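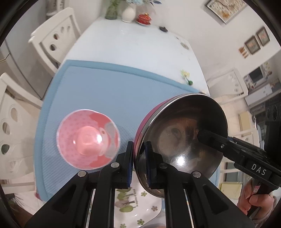 Home Forums > Kitchens > Dishes, Drying and Storage

Thread: The mat has taken the table (lids, mostly)
Views: 2868

forestplacemat
Joined in September
We have a small kitchen with no counter next to the sink worth the name, so the drying mat lives on the dining table. This was going to be for one evening. It's the light blue padded kind with the mesh top and the darker border, and it now covers most of the table. The placemat (white, green trees, "In expanse of forest" printed on it) gets whatever is left, and so do I.

Plates I can deal with. Plates go in the cupboard. The trouble is lids. Take the steel one with the pink rim, which belongs to the pot we use every day and has therefore never been put away in its life. It spends its days on the mat looking shiny. Same with the little pink bowl with the leaf on it, which is where the see-through pink cap thing goes when it isn't on anything. It is mostly not on anything.

My husband says this is a storage system. I say it's a table.

Questions:
Do you keep lids with their pots or somewhere else?
Has anyone shrunk their mat and lived?
Is there a rack that holds a round lid without it rolling out every time the fridge door is opened? The fridge is right behind the chairs, so everything on that side gets a bump.

damp_tea_towel
Lids upside down on the pots, pots in the cupboard. Handle goes inside the pot. They stack, nothing rolls, you get your table back.

You do have to lift everything to get at the bottom pot, but that's what the bottom pot is for. Ours is a fish kettle.

forestplacemat
Tried it. The handle on ours is tall enough that the lid sits there like a hat on a fence post. Then the next pot sits on that at an angle, and then you shut the cupboard quickly.

Halonen_A
Get rid of the mat.

I mean it. A padded mat is a towel that has been given permission to stay. Ours was on the counter for years and when I finally picked it up, the underside had a whole private life. Wash, dry with a cloth, put away, hang cloth up. My grandmother had eleven people at dinner and no mat.

Aatos

kettlefish
Your grandmother had eleven people at dinner and several of them were holding a dish towel, Aatos. It's me and a cat over here.

Halonen_A
Fair about the cat.

nelli.k
I'm on the side of the mat but against the big mat. We bought two small ones and threw out the large one. The surface you give to dishes is the surface dishes will fill, and if you give them a table they'll fill a table. Now when the small mat is full, somebody has to dry something before they can wash the next thing. There was a bad week. Then everybody adjusted, apart from my son, who balances cups on the faucet.

For lids, I use an adhesive rail on the inside of the cupboard door, from Plorkitz. Lids slide in behind it by the rim, handle facing out. Clean the door with something that gets the grease off first, then leave the rail alone overnight before you put any weight on it. I didn't leave it alone overnight. I was woken by it.

Nelli Kokkonen (yes, the same one from the grout thread)

forestplacemat
What does the rail do to the rim? Ours is pink on the rim and I'd like it to stay that way. I don't know what the pink is, except that it came with the pot.

nelli.k
If it's silicone it'll grip the rail so well you'll need two hands. If it's painted, stick a bit of felt on. Press it with a fingernail and report back.

pitkanen_fan_club
Rails are fine until you have heavy lids. I have the wire lid rack from Pitkänen, the one that stands up like a toast rack, 14 slots. I own six lids. The other slots have been colonized by cutting boards, a baking sheet, the gas bill and a magazine.

Would buy again. Do not buy the 14 slot one.

damp_tea_towel
What's in the magazine slot that can't be in the recycling?

pitkanen_fan_club
A magazine with an article about decluttering. I'm getting to it.

oval_holes
Off to the side here, but do your chairs have those oval cut-outs in the back? Ours do, white painted wood, and I hang dish towels through the holes. The towel dries, the chair is useful, and visitors get a slightly damp shoulder. A lid will also hang there if you put an S hook through the handle. I'm not saying it looks good.

forestplacemat
They do!! White wood, ovals all over. I have dusted inside every one of those holes and felt nothing but resentment toward them, and it has never once crossed my mind that they could be doing a job. Going to try the towel. Not the lid, I think. I can hear it already.

Halonen_A
So the mat takes the table and now the towels take the chairs. Where will you be eating?

forestplacemat
Standing up, same as now.

kettlefish
What about the far end of the table? Everyone who posts about having no room turns out to have a vase down there. I say this as a person with a vase.

forestplacemat
I have a vase. Green glass, pale blue flowers, and before you ask, they're artificial, so they don't need water or light or me. Also a little white jar, and a red dish with a lid that stays on its saucer. I would like it noted that this is one lid that knows where it lives.

kettlefish
There it is. Move the vase, move the jar, slide the mat down to the far end, and you have your end back.

forestplacemat
Then the wet end is the end you see from the door. Under the pictures. My mother-in-law gave us one of those pictures.

kettlefish
Ah.

nelli.k
Ah.

cerkton_survivor
Coming in with a warning about the expandable rack from Cerkton. It's sold for "lids up to any size" and it's a spring with ambitions. You pull it out, put the lids in, and by evening it has pulled itself back in and is holding the lids so tightly that you need the handle of a wooden spoon. I paid 317 for it (not dollars, before anyone faints, I was living abroad) and it was the most expensive thing in the kitchen that didn't plug in.

The returns desk asked me if it was defective. I said no, it was just very strong.

damp_tea_towel
We have one of those! It's in the garage holding sandpaper. It is superb at sandpaper.

pitkanen_fan_club
Can we go back to the mat? I don't think Aatos is wrong that they get nasty, but I don't see why you can't wash it. Mine goes in with the towels. Hang it over the tub afterward so the padding dries all the way through. If you put it back flat while it's still damp in the middle, you'll smell it by the next day.

Halonen_A
What temperature?

pitkanen_fan_club
Whatever the label says. Mine has washed itself blank, so I use warm and hope.

Halonen_A
I used to do ours at 90 because I wanted to be certain (Celsius, the machine is European). It came out the size of an oven mitt. It is possible this has colored my views.

nelli.k
You boiled it, Aatos. You boiled your mat and then came here and told a stranger to throw hers away.

Halonen_A
I stand by the second part.

elance_shelf
One more option, if you have any wall near the sink. I put up a narrow shelf from Elance with a lip on the front, just deep enough for lids to lean on edge. They drip onto the shelf, and I wipe the shelf when I think of it. It's been up for almost three years. The lip matters more than the shelf does. My first one had no lip and the lids left one at a time, usually while I was on the phone.

Downside is that you look at lids. If yours are polished you also look at yourself, first thing in the morning, stretched sideways.

forestplacemat
I get that already. I was drying the steel one yesterday and there was an eye in it. Mine, but it took a moment.

Update, as it's been a while:
The rim gave a little under a fingernail, so I'm going with silicone. Rail is ordered.
Towels are on the chairs. My husband walked past, said "oh, good," and hung his cap there too.
Big mat is still on the table. I've ordered a small one and I'm keeping the big one for when people come over, which I realize is the opposite of when you'd want it out.
The pink cap is still in the pink bowl. I've tried it on every single thing we own that has an opening and it fits none of them properly. It's got a sort of suction cup look to it, and it'll stick to the bowl, so the bowl has it now.

kettlefish
Try it on the drain.

forestplacemat
I am not putting it on the drain, I've washed it too many times. We have a relationship.

damp_tea_towel
Still think you should have turned the lid over and shut the cupboard.

nelli.k
Leave the rail overnight. Overnight! I'll be checking.

forestplacemat
It's 9 p.m., the rail came, and the door is degreased. The lid is on the mat. It can have one more night.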